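Accueil > Immobilier professionnel > Gestion locative > Logiciels et capteurs

Fornilico, la gestion de vos locaux commerciaux et de leurs charges, par Bandex 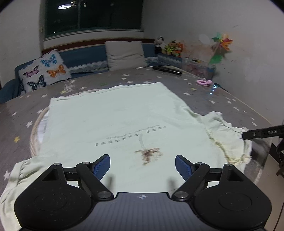
Un seul outil pour les baux, les compteurs et les relances

Si vous gérez quelques boutiques en pied d'immeuble, un petit parc de bureaux ou une galerie marchande de province, vous connaissez sans doute le classeur à levier. Celui des baux 3-6-9, avec ses avenants agrafés un peu de travers, et puis l'autre, celui des charges, qu'on ouvre une fois par an en soupirant. Fornilico est né chez nous de ces deux classeurs-là, et nous avons pris le temps (beaucoup de temps, diront nos premiers clients !) de le rendre agréable à utiliser tous les jours.

Vous saisissez un bail, ou vous importez le PDF signé, et le logiciel en tire l'échéancier : loyers, indexation ILC ou ILAT, dépôt de garantie, dates de congé. Les quittances partent toutes seules le matin, à 7 h si vous n'avez rien changé dans les réglages. Quand un locataire paie en deux fois, le solde reste visible sur sa fiche et la relance attend votre accord avant de partir.

Les boîtiers Pană

Le module Pană est un petit boîtier qui se pose sur les sous-compteurs d'eau et d'électricité existants. Il envoie ses relevés à Fornilico toutes les heures, ce qui permet de répartir les charges sur des consommations réelles et de repérer une fuite avant la facture d'octobre. Chaque passerelle accepte 42 boîtiers. La portée est de 400 mètres en extérieur dégagé ; dans un sous-sol en béton, comptez nettement moins et prévoyez un répéteur, nous vous en prêterons un pour faire vos essais.

Caractéristiques

- Baux gérés : jusqu'à 700 par compte
- Indices : ILC, ILAT, ICC, mis à jour à chaque publication
- Export comptable : CSV, FEC
- Accès : navigateur, tablette, téléphone
- Alimentation Pană : pile remplaçable, fournie
- Langues : français, anglais, roumain

Déjà en service

L'ensemble de Trerkthorpe, le plus grand site suivi avec Fornilico à ce jour, réunit des ateliers, des bureaux partagés et un rez-de-chaussée de commerces. Les gestionnaires y ont repris 2 092 documents, dont certains tapés à la machine, et nous avons appris au passage à lire des annexes dans un état que nous n'imaginions pas. La reprise de vos archives peut se faire par vos soins ou par les nôtres, sur devis, et nous vous rendons les originaux classés.

Tarifs et commande

L'abonnement se calcule au nombre de lots actifs ; un lot vacant n'est pas facturé. Les boîtiers Pană s'achètent à l'unité ou se louent avec l'abonnement. Pour une première prise en main, demandez un compte d'essai : vous y trouverez un immeuble déjà rempli, avec ses locataires en règle et ses retardataires, et vous pourrez tout casser sans conséquence. L'assistance téléphonique répond de 9 h à 18 h, et nous aimons bien qu'on nous appelle, même pour une petite question.

Le guide de pose des boîtiers est joint à chaque livraison. Une version imprimée en grands caractères est disponible sur demande.

Ce site utilise des cookies pour mesurer son audience et mémoriser vos préférences. Accepter | Refuser | Personnaliser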